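Flarkach Tenants' Association
Minutes of general meeting, 20 Feb 2021

Present: Ingrid Haverford (chair), Declan Grimshaw (minutes), Manikandan Nadar, Rasmus Kuusk, 14 other tenants
Apologies: Tõnu Koppel

1. Previous minutes
Accepted. R. Kuusk asked that "the landlord undertook to" be changed to "the landlord said it would". Agreed.

2. Heating charges
M. Nadar had gone through the winter statement from Jaunzems. Unit 21 was billed $130 for a period when it was vacant. Jaunzems calls this an "averaging adjustment" and has not said what was averaged. R. Kuusk doubted the new meters were being read at all. The chair said that was possible but we would need more than a hunch. M. Nadar to request the raw readings in writing.

3. Office suite, ground floor
Jaunzems proposes to convert the suite to a "community hub". The meeting had heard this before, under a different name. No floor plan, no opening hours and no word on who pays for cleaning. D. Grimshaw asked whether a hub would turn up as a line on our statements. No one could say it wouldn't.

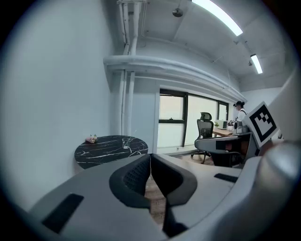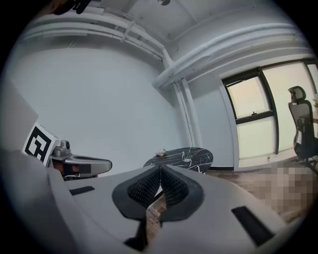
Item 3: office, round marble-patterned table by the wall (first photo); wood-grained surface (second photo).

Moved (Nadar/Kuusk) that the association neither support nor oppose the proposal until costs are supplied. Carried, two against.

4. Laneway lighting
Sturen quoted $2,501 for the laneway. Flurov has not quoted, despite two reminders. The chair was unconvinced that a brighter laneway would stop the bike thefts, but agreed people should be able to see the steps. Held over until Flurov answers or plainly isn't going to.

5. Other business
Recycling bins still being emptied late. T. Koppel's letter on the subject was read out and noted.

Next general meeting in May, date to be set by the chair.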